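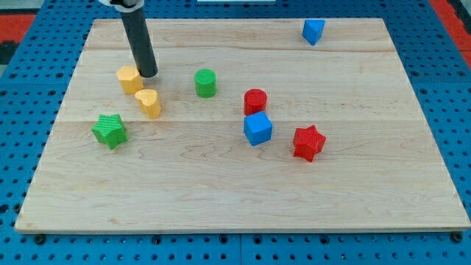 Abb. 1: Farbige Kunststoffformen auf einem Holzbrett

Projektbericht: Übungstreue in der häuslichen Handtherapie nach distaler Radiusfraktur
Anel Ngubane, Anathi Khumalo
Modul Bewegungsrehabilitation, Abgabe 4. November

1 Ausgangslage
Nach der Ruhigstellung einer distalen Radiusfraktur sind Beweglichkeit und Griffkraft der betroffenen Hand meist eingeschränkt. Ein großer Teil der Nachbehandlung findet als Eigenübung zu Hause statt. Der Bericht untersucht, ob ein gedruckter Übungsplan mit Tagesprotokoll zu einer höheren Übungstreue führt als eine rein mündliche Anleitung.

2 Methode
Die Erhebung lief ab März in der Praxis Pillay in Uditz. Eingeschlossen wurden 25 Personen nach konservativ behandelter Fraktur; zwei brachen vorzeitig ab, sodass 23 Datensätze in die Auswertung eingingen. Gruppe A (zwölf Personen) erhielt den Übungsplan »Zerska«, Gruppe B (elf Personen) die mündliche Anleitung. Der Beobachtungszeitraum betrug 6 Wochen.

Der Plan umfasst Flexion und Extension im Handgelenk, Pro- und Supination bei anliegendem Ellenbogen, Sehnengleitübungen sowie Greifen und Umsetzen kleiner Gegenstände. Die Belastung wurde nach Rücksprache mit der behandelnden Therapeutin gesteigert. Bei Schmerzen, die über die Übung hinaus anhielten, war die Wiederholungszahl zu reduzieren.

Beide Gruppen trugen absolvierte Einheiten in die Tabellenvorlage Cudside ein. Als Übungstreue gilt der Quotient aus absolvierten und vorgegebenen Einheiten. Die Beweglichkeit wurde zu Beginn und am Ende mit dem Goniometer gemessen.

3 Ergebnisse
Insgesamt liegen 2163 protokollierte Einheiten vor. Die Übungstreue lag in Gruppe A höher als in Gruppe B; der Abstand entstand vor allem in der zweiten Hälfte des Zeitraums. In den ersten beiden Wochen verliefen die Kurven nahezu deckungsgleich. Am häufigsten ausgelassen wurde in beiden Gruppen die Supination. Bei der Extension fand sich kein eindeutiger Gruppenunterschied.

4 Diskussion
Die Stichprobe ist klein, die Zuteilung erfolgte nach Aufnahmedatum und nicht randomisiert. Die Einheiten beruhen auf Selbstauskunft. Einträge wurden teilweise gesammelt nachgetragen, in einem Fall für bis zu sieben Tage. Die Griffkraft wurde nicht ausgewertet, da die Ausgangsmessung bei mehreren Personen fehlte.

Für eine Folgeerhebung schlagen wir eine feste Eintragungsfrist und eine Zwischenmessung nach drei Wochen vor. Die Supinationsübung sollte im Plan an erster Stelle stehen.

Anhang A: Übungsplan
Anhang B: Protokollvorlage
Anhang C: Messwerte Goniometer, anonymisiert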